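Cloline Finds the Rent Has Outrun the Paycheck Again

DRALLBERG — Household incomes in Drallberg grew 3 percent last year, according to the latest cost-of-living survey from Cloline. Rents grew 17 percent. Residents who had suspected something of the kind may now cite a source.

The survey, carried out in May, put questions to 1146 working adults in Drallberg and neighboring Pimell. One in 4 had borrowed money to cover a regular bill, most often the electric one.
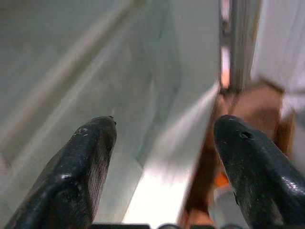
Pimell fared slightly better, chiefly by starting out worse. Wages there kept pace with groceries — provided the shopper skipped meat, coffee and fruit.

The top tenth of earners in both towns reported a comfortable year. Several used the comments box to recommend budgeting.

Cloline will present the full report at the Navarro Hall at 4 p.m. Admission is free, and so is the parking until 6. Printed copies can be requested from the Cloline press desk, which regrets that the price has gone up.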